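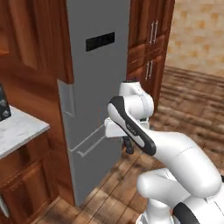
Vurico Audiobook Listings is a table of audiobook product pages, one row per title, collected so that people could check what sellers say about their recordings. We built it after reading one too many papers that treated a store blurb as a summary of the book. It isn't one. A blurb is selling copy, and it hides as much as it shows, like a tall gray refrigerator between wooden cabinets: you learn the size and the color and very little about dinner. Please keep that in mind before you train a summarizer on the `blurb` column.

# Contents

The release has 2000 rows in a single tab-separated file. Each row has:

- `title`: as printed on the page, including subtitles that were clearly added for search
- `narrator`: blank in 183 rows, and we did not guess
- `runtime_min`: the seller's number
- `blurb`: full text, line breaks removed
- `abridged`: yes, no or unstated
- `source`: Flusilance or Borkowska

Flusilance is a subscription service and Borkowska is a small publisher that sells direct. Their pages are not written the same way. Borkowska names the translator most of the time. Flusilance puts the translator in the blurb, or nowhere.

# What we checked

We listened to 100 titles from start to finish and compared the real length with `runtime_min`. The stated runtime was often rounded up, and sometimes it counted a preview of another book at the end. We left the column alone. If you need true lengths, measure them yourself.

"Unabridged" deserves the same suspicion. Sellers use it for books with the notes, the index and even the afterword left out. We copied the label and make no promise about it.

# What we did not check

Genre. Both sources let publishers pick their own, and 175 rows are tagged "memoir" and "fiction" together. Some of those may be right. Star ratings were dropped entirely, as we could find no sign of who had left them or whether they had heard the book.

# Known problems

- Series numbers restart when a narrator changes.
- Accented letters are damaged in older Flusilance rows.
- A few blurbs belong to the print edition and mention maps.
- The December rows include gift bundles that are not books.

# Use

Text only. There is no audio in the release and we can't supply any. Blurbs remain the property of whoever wrote them, so quote them briefly. We don't recommend this data for ranking books by quality, and we would doubt any result that claimed to.

Last updated: 5 March 2018

4 comments | 11 shares

Related

- Clindumach Narrator Index
- Vurico Print Blurbs, first release
- Notes on matching audio and print editions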